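Bench notebook, cell 5, Fluscombe room
April, started 9:40

Purpose of the day: write down how we reset the table and when the arm may be enabled, so that runs by different operators can be compared. The Skanance people asked for our rules in one page. We do not have one page. We have habits, and two of us have different ones.

Before enabling
1. E-stop tested from the operator seat at the start of every shift. Press, check that drive power drops, release, log the initials. A test from the cabinet button does not count for the seat button.
2. Speed cap confirmed on the pendant, then read aloud if a second person is present.
3. Hands out of the workspace before "enable" is called. The person at the table calls it. The operator never does.
4. Wrist camera connector checked by hand. Lens wiped with the dry cloth only.

Resetting the table
Old rule was "scatter items freely." In practice everyone scatters the same way after 12 resets or so. New rule: draw a card from the Preltavetti deck, place items by zone, turn each item at random. Basket position may shift but must stay inside the taped limit in the setup drawing. Cups may be upright or on their side, and the card says which. An item inside a cup is a valid start state and must be logged as such.

Log the start state before the first motion. Prantl's template has a free text field for this and it gets filled with "normal." Do not write "normal." Write item, container, orientation.

Soft items
Grip force stays at the soft preset for all plush. No override to save a slipping grasp; let it drop and mark the attempt failed. Fingers open fully before descent into the basket. When two like items touch, the target has to be named by side (left, right) in the instruction. Last month's batch of 126 runs has instructions saying only "pick the strawberry," and I can't tell from the log which one the operator meant. Those need relabeling or removal. I lean toward removal. 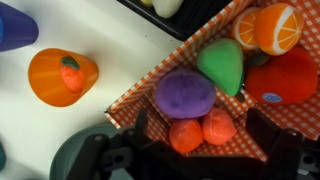 Ursina Thaler

Start state for the strawberry task, logged under the new rule: one strawberry in the orange cup, two in the basket below the plum, blue cup on its side. Gripper open over the basket. The instruction has to name both container and side in a layout like this. "Basket, left strawberry" is enough. Left and right are read from the wrist camera view, never from the operator seat. Add that to the sheet, it was not written anywhere.

Open points
- Stickers on items: the apple has one. Leave on or take off, but the same for the whole batch. Leaving on for now.
- Retention of failed runs. I want them kept with the reason code. Disk is not the limit at 1000 runs.
- Who signs a rule change. At present whoever edits the sheet. Needs a name and a version number.
- Pendant timeout still at the factory value, check against the cell manual.

11:50, draft sheet printed and taped to the cabinet door. Comments in pencil on the sheet, please, no separate notes.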